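4.2 Gripper comparison on woven containers

The second set of trials compared two parallel grippers on objects whose walls are neither smooth nor closed. The first gripper, which we call Geltlow after the lab where its fingers were designed, has wide fingers with a soft pad. The second, Skirton, has narrow fingers with no pad and a higher closing force. Both were mounted on the same model of arm and driven by the same controller, Ene, with the same speed limits. The only settings that changed between the two grippers were the opening width at approach and the force at which the controller treats a grasp as closed.

Woven baskets were picked for this set for two reasons. Their walls give way under load, so the width at which the fingers stop is a poor sign of whether the grasp is good. They are also hard for depth cameras. Light passes through the gaps in the weave, and the depth map of a basket floor tends to mix the floor itself with the table under it. In Section 4.1 we used only boxes and cups, and neither problem came up.

Each trial started with the basket flat on the table and a cube placed beside it. The operator teleoperated the arm to the basket wall, closed the fingers near the rim, lifted the basket a short distance and then set it down again. The cube was not to be touched. It served as a fixed reference for the camera, so that any drift in the image could be told apart from real motion of the basket. We ran 1478 trials in all, split evenly between the two grippers. A trial was stopped if the basket left the fingers, if the cube moved, or if the wrist force went over the limit set in Ene.

Operators were free to choose which part of the wall to grasp. Most went for a corner. The wall is stiffer there, and the fingers can press in from above without folding the weave. The drawback is that the weight of the basket then hangs to one side of the grasp, and the basket tips as soon as it clears the table. Figure 7 shows a corner grasp during the lift phase, as recorded by the fixed camera. 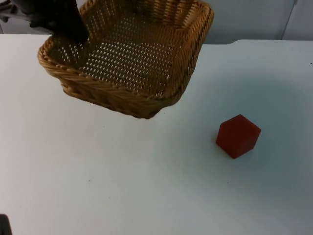 Figure 7. Corner grasp on a woven basket, lift phase. The basket is tilted and its open side faces the viewer. The red cube is the reference object.

Delia Preda, in written comments on an earlier draft, objected to counting a tilted lift as a success. In her view a basket that tips this far would spill its contents in any real task, and a benchmark that accepts it will favor strong fingers over good placement. She proposed that we score the tilt angle as well and report the two numbers side by side. She also asked why the baskets were always empty, and whether the ranking of the grippers would hold with a load inside.

We took up the first suggestion. The results below use two scores. The hold score counts a trial as passed if the basket stays in the fingers from lift to release. The level score counts it as passed only if the rim also stays within 15 degrees of horizontal during the whole lift. The angle was measured from the fixed camera with a marker-free pose fit, and every fit was checked by hand against the recording. Loaded baskets are outside the scope of this paper, and we agree that the ranking could change with them.

On the hold score the grippers were close. Skirton did slightly better, mainly on baskets with a thick rim, where its narrow fingers found a seat under the braid. Geltlow lost more baskets at the start of the lift. In most of these cases the pad had closed on the rim alone, and the rim rolled out from between the fingers when the load came on. Slowing the lift reduced these losses but did not remove them.

On the level score the order was reversed. The wide pads resist turning around the finger axis, and a basket held at the middle of one wall stayed much closer to level with Geltlow than with Skirton. For corner grasps both grippers did badly, and we found no useful difference between them. A single arm holding one corner has little to work against the moment of the basket, whatever the finger shape. Support from a second arm would be the obvious fix, but all trials in this section were scored with one arm lifting.

Camera placement had a larger effect than we expected. We compared the fixed view with a wrist view on a subset of 100 trials. In the wrist view the near wall of the basket fills the image once the fingers are close, and operators could not judge how far the fingers had gone down inside the wall. They tended to stop early and grasp too high. With the fixed view on screen they went deeper, and rim roll with the Geltlow fingers became less common. Operators who had both views open looked mostly at the fixed one until contact and used the wrist view only for the final closing step.

The controller settings deserve a note. Ene ends the closing motion when finger force passes a threshold, and with a stiff object this happens in a single sharp step. With a woven wall the force climbs slowly as the strands bend. At the default threshold, Skirton stopped before the wall was firmly held, and it had to be raised before the trials could start — a change that would have damaged the cups used in Section 4.1. We therefore do not recommend using one threshold for both object sets. A rule based on the slope of the force signal worked in early tests on the Curport arm, but we have too few trials to report it here.

Two limits of the comparison should be kept in mind. The finger pads on Geltlow wear with use, and they were replaced once during the series. Trials before and after the change are pooled in the results. The operators also knew which gripper they were using and may have adapted their approach to it. Several said that they aimed lower with Skirton after the first few sessions, and the grasp height data agree with this. We have not tried to correct for it. The per-session grasp heights are listed in the appendix, together with the threshold used in each block of trials.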